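4.3 Recording a two-handed demonstration

Read section 4.2 (Pairing the grippers) first. The steps below assume that both Zarano hand grippers are paired with the recorder and that the Loltus software shows a green status for each.

The example task is pressing the switches on a power strip. Any small object that lies flat can be used in the same way.

CAUTION: Do not use a power strip that is connected to the mains. Check that the plug is out of the wall before you start.

1. Place the object flat on the work surface, within easy reach of both hands.

2. Pick up one gripper in each hand. Keep your sleeves clear of the jaws.

3. Open both grippers fully and hold them still. The software reads the open position from this pose.
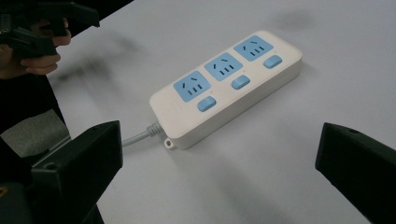
Figure 4-6. Power strip between the open fingers, seen from the gripper camera.

4. Check the live view from each gripper. The fingers should show at the lower corners or sides of the view, with the object between them. If a finger hides the part you mean to touch, tilt your wrist until it comes clear.

5. Press the foot pedal once. The recorder gives 2 short beeps and recording begins.

6. Carry out the task at a steady pace. Use one gripper to hold the object and the other to press, and do not change over part way through.

7. Open both grippers, move them back from the object and press the pedal again to stop.

Note: If you drop the object or miss a switch, stop the recording and mark it as failed. Do not delete it. Failed recordings are sorted out later in Merrick (see section 6).

4.4 Checking the overhead view

The head camera must see both grippers and the whole object from start to finish. Before each set of recordings, hold the grippers either side of the object and look at the overhead view on the screen.
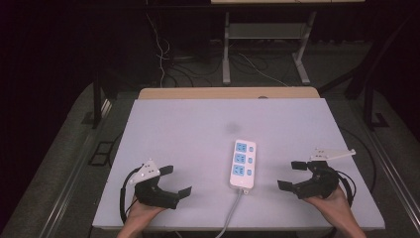 Loltus Set-up Guide, Issue 2, May 2021 – Page 37

Check the following:

- Both bracket plates are in view and not covered by your hands or forearms.
- The gripper cables run away from the object and do not cross it.
- The object stands out from the surface. A plain, pale board works well for most items.

If a bracket plate drops out of view for more than 200 ms, the software shows error 1877 and the recording is rejected. Move your hands closer together, or raise the head camera, and repeat the check.

CAUTION: Leave enough slack in the gripper cables to reach across the board. A tight cable can pull the connector out of its socket.

Turn the object a little between recordings so that the robot does not learn a single position.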